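Home Automation Corner > General Chat > Are the machines ready for the kitchen yet?

tiltberg_tinkerer
Posted 7:40 pm
I've had two kitchen helpers on my mind since May, the Clindeck arm and the Pietrzak one, and I'm more excited about this stuff than I've been in years! Everyone wants to see a robot fold a fitted sheet. I want to see one clear the bench after dinner. White pepper back in the basket, sauce back in the basket, done.

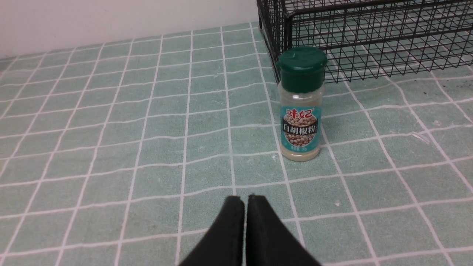

I reckon small jobs like that are where it starts. If a machine can pick up a light plastic bottle with a flip cap without squashing it or knocking it over, you're a fair way to a tidy pantry. Who's with me?

gumleaf80
Posted 7:52 pm
Half with you. Picking up is the easy part. Putting down is where my old Dramix used to come unstuck, and that was only sorting bolts at the shop. Wire baskets are the worst of the lot — everything catches on the rim, and the mesh plays havoc with cheap depth cameras.

tiltberg_tinkerer
Posted 8:05 pm
Fair call on the mesh, but look how close in the fingers can work these days. They've got this one by the caps, with the body pointing down into the basket.
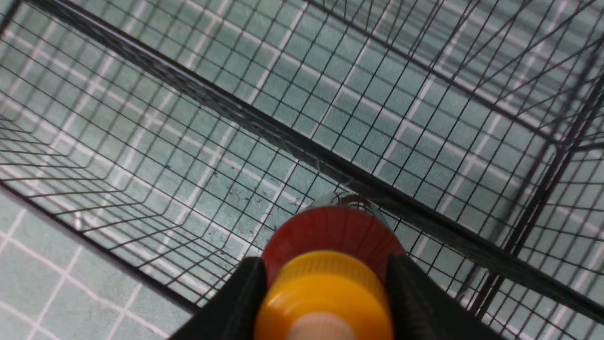

Red and yellow caps in the grip, black mesh all round.

I love that angle, because you get to see the job the way the arm does.

moss_and_solder
Posted 8:11 pm
Nice grip, but I'm going to be the grump. A person does the whole bench in the time it takes one of these to line up on the first bottle. I did 400 hours on a packing line with arms beside me and the arms were brilliant as long as every box was the same box. A kitchen is never the same box. And what's a decent arm cost, 2000 dollars before you've bought a gripper?

gumleaf80
Posted 8:20 pm
Slow doesn't bother me. My dishwasher is slow too and I'd fight anyone who tried to take it away. Let the arm potter about while I'm asleep.

What bothers me is odd shapes. Jars, fine. Pointy nozzles, things lying on their side, things parked hard up against whatever you're meant to be reaching over... different story. 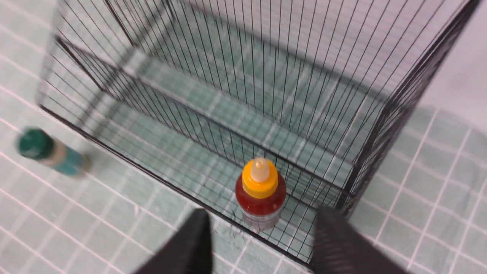
Squeeze bottles are a favourite test of mine for that reason. Grab one too low and you've got sauce on the ceiling. Grab it by the tip and it swings. You want the collar of the cap, and you want to come in straight, and a wire wall right behind it doesn't leave much room for being sloppy.

tiltberg_tinkerer
Posted 8:31 pm
Yes!! And that's exactly the sort of thing that's fun to practise on. You can set it up on any table with a basket and whatever's in the cupboard. I'd give it 8 years before there's something on my bench that does this every night and I've stopped noticing it.

moss_and_solder
Posted 8:34 pm
Put me down for double that. I'll happily eat my words if it'll wipe the tabletop as well, crumbs are my least favourite part of any evening.

gumleaf80
Posted 8:47 pm
Wiping is easier than grasping in my book, it's just a sponge and some downward force. Start another thread for it and I'll bring my notes on the Clindeck wrist. What colour sponge, though? Mine never could see the green ones.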